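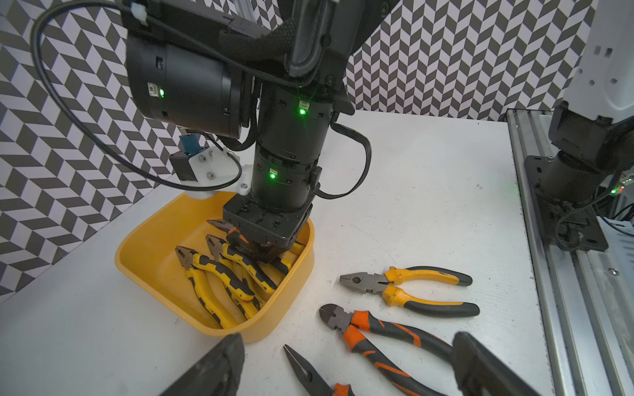
Yellow bin on the white table, zigzag wall behind.

Kit and kitchen tips for the Tresville charity walk

Got 41 signed up so far, which is great. Lots of the same questions coming in so am putting the answers on one page. Most of it is stuff you can do at home with what's already in the kitchen or garage. Read the boots part even if you skip the rest.

BOOTS

Start wearing them now. Around the house, to the store, mowing the lawn. A new pair on the first long climb will wreck your heels by lunch.

Wet boots – pull the insoles out, stuff with newspaper, change the paper after an hour and again before bed. Not on the radiator, not by the woodstove. The glue lets go. Rhun Yorath lost a whole sole this way on the Whitlock ridge and finished in duct tape.

Smell: baking soda, a spoonful in each, overnight, tap out in the morning. Don't do it every night on leather, dries it out.

Laces. Melt frayed ends with a lighter, outside, then roll on something hard while still soft (not with your fingers, ouch). Carry a spare pair. Parachute cord works fine.

SOCKS AND FEET

Wash new socks twice before wearing. Inside out gets the fluff off. No fabric softener, it stops them wicking.

Cut toenails a few days before, not the night before.

Tape hot spots as soon as you feel them. Round off the corners of the tape with scissors and it stays on much longer. Pre-cut a strip of pieces at home and stick them on baking parchment, fold, drop in a sandwich bag.

JACKETS

If rain soaks in insted of beading up, wash it first before you go buying spray. Half the time it's just dirty. Run the detergent drawer through with hot water and wipe out the gunk, then use a proper tech wash, then low tumble if the label says ok.

Sticky zipper: rub a candle stub up and down the teeth. Pencil works too.

Small rips – clean with rubbing alcohol, patch both sides, round corners again. Leave overnight under a heavy book.

TRAIL FOOD

You'll want more salt than you think and less chocolate. Chocolate melts into everything by 2 p.m.

Elis Voyle's oat bars, by request. Makes 22 if you cut them small:
4 cups rolled oats
1 cup peanut butter
3/4 cup honey
1 stick butter
1 cup chopped dried apricots
good pinch of salt
Melt the butter, honey and peanut butter together, stir in the rest, press HARD into a lined 9x13 pan. Back of a wet spoon. 325 for 25 minutes. Cool completly before cutting or you get granola. Wrap each one in wax paper – foil sticks.

They freeze well. Take out the night before.

Wraps beat sandwiches. Bread gets squashed, tortillas are already flat. Hard cheese, salami, mustard. Keep tomato out of it.

Trail mix: make one big batch in a stockpot and bag it by the day. Write the day on the bag in marker.

WATER BOTTLES AND BLADDERS

Musty bladder? Two tablespoons of baking soda in warm water, fill, let some run down the hose, leave half an hour, rinse till it tastes like nothing. Dry it propped open with a kitchen whisk inside. Saqib Farooqui keeps his in the freezer between trips, which also works.

Thermos with a coffee taste: same idea, baking soda and hot water, lid off. Do the gasket seperately, that's where it hides.

Freeze a bottle a third full, lying on its side, top up in the morning. Cold until noon.

PACKING

Line the pack with a contractor trash bag. Better than the rain cover, and cheaper. Rain cover blows off anyway.

Heavy stuff close to your back and about mid height. Sleeping bag at the bottom. Rain gear on top, always.

Weigh the pack: stand on the bathroom scale with it, then without. If it's over a fifth of what you weigh take things out. You don't need the second fleece.

Small things in different colored bags. Headlamp in the lid pocket with the batteries turned around so it can't switch itself on.

WHEN YOU GET HOME

Tent out of the sack the same day. Hang it over the shower rail, the garage door, whatever. Mildew takes two days.

Brush mud off dry, then sponge. Poles apart, wiped, dried, left apart.

Sleeping bag stored loose in an old pillowcase, never squashed.

MONEY BIT

Online total was $924 on Friday. Paper sponsor sheets to Mali Samuel please, not me. Spare sheets are in the rack at the Tuder Street hall. Mali needs full addresses, not just a first name and a squiggle.

More on November layers when I get a minute. Bonifacio Escobar has two pairs of trekking poles to lend, ask him.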